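4.3 Loss of grip during case handling

The fault discussed in this section came up during the case handling trials at Gelstead, where two arms share one table and one front rail. The controller was the Ruvus planner in its standard settings, with the same grip limits used for the cup and plate tasks in Section 3. Each trial asked the arms to close, open or move hard cases with metal edges. The log for these trials holds 400 attempts, of which 51 ended in a stop that no operator had asked for.

We had expected most stops to come from the arms getting in each other's way. The grippers often have to work close together over the same case, and the planner keeps a fixed clearance between them.
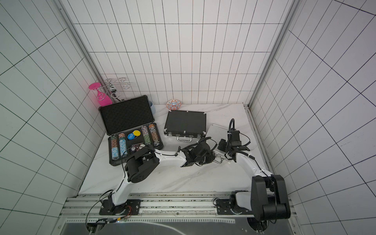 The clearance rule did cause some stops, and these were harmless. Both arms held still, the operator cleared the message and the trial went on from the same pose. They are listed in the log as class A and we do not treat them further.

Class B stops were more serious. In these, one arm had hold of a lid or a corner and the motor current rose past its limit while the arm was still moving. The safety layer did what it was written to do: it cut power to the gripper. The arm itself kept its brakes on, but the fingers went slack and whatever they held was let go. With a cup a few millimetres above the table this matters little. With a raised lid it means the lid can fall, and in one case a lid came down on the finger of the second arm and bent it. The finger was replaced and the trials were stopped until 14th April.

The cause was found by playing back the joint data. A hinged lid can only move along an arc. The planner takes its arc from an estimate of where the hinge lies, and the estimate was made once, at the start of the trial. If the case slid or turned on the smooth table after that, the arm went on following the old arc and pulled against the hinge.
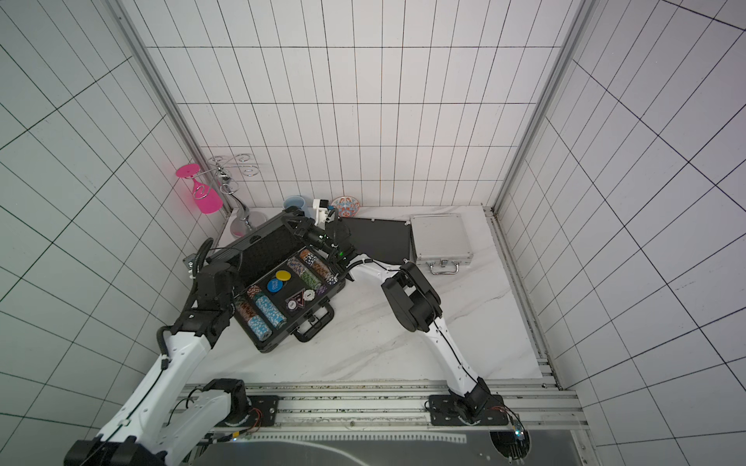

Small errors of this kind are taken up by the play in the fingers. Larger ones are not. The current then climbs over the last third of the movement and reaches the limit near the top, when the lid is highest and a release does most harm. The first version of the log hid this pattern. It kept only the value at the moment of the stop, and we had to rerun the trials with a buffer of 2,000 samples before the climb could be seen.

A second cause was found at the corners. Hard cases of this type have metal caps at the corners, and a finger that lands on a cap meets a smooth face set at an angle. The fingers then slide along the cap as they close. The gripper reports a good hold because the current is right, though the contact is at the tip only. Any pull after that turns the case about the corner, and this in turn spoils the hinge estimate. The two faults therefore feed each other.

Fig. 7. Work with the hard cases, from the fixed and the wrist views.
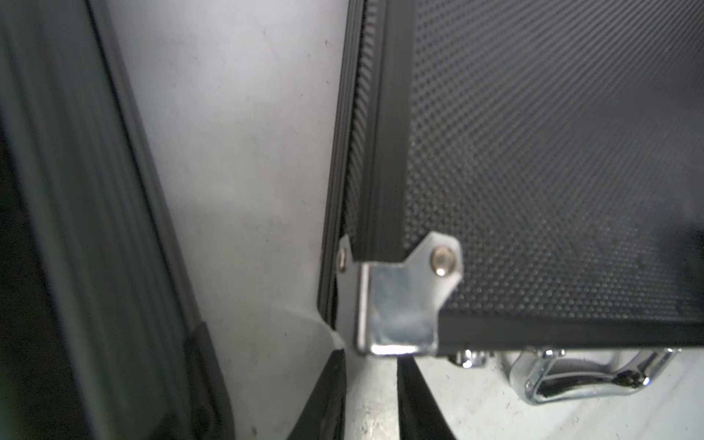 4.4 Changes made

Three changes were made before the trials were started again. The gripper no longer goes slack on a current stop. It holds its last position at reduced force, and an operator must release it by hand. This goes against the usual advice for machines that work near people, so the gate to the cell is now locked during a trial and opening it still cuts all power.

The hinge estimate is now made again each time a finger touches the case. This adds a short pause to each movement. Grasp points on or next to a corner cap are ruled out unless no other point can be reached, and in that case the planner asks for help.

A second set of 400 attempts was run in June with the same objects. No lid was dropped. Class A stops were as common as before, as would be expected, given that the clearance rule was left alone. We did not test lids without a hinge. A lid lying loose on a table can be pushed as well as lifted, and the wrist camera may see little of it except the panel nearest the fingers. 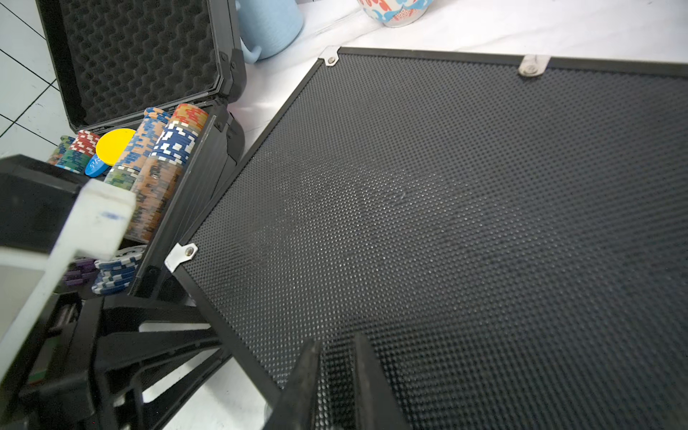 Domínguez, reading an early draft, objected that holding on after a fault only moves the risk elsewhere, and that a trapped hand is worse than a dropped lid. We accept the point for any cell without a locked gate. The change should not be copied to an open bench, and the Itard rig, where people reach in between trials, has kept the old behaviour with a lower lifting height.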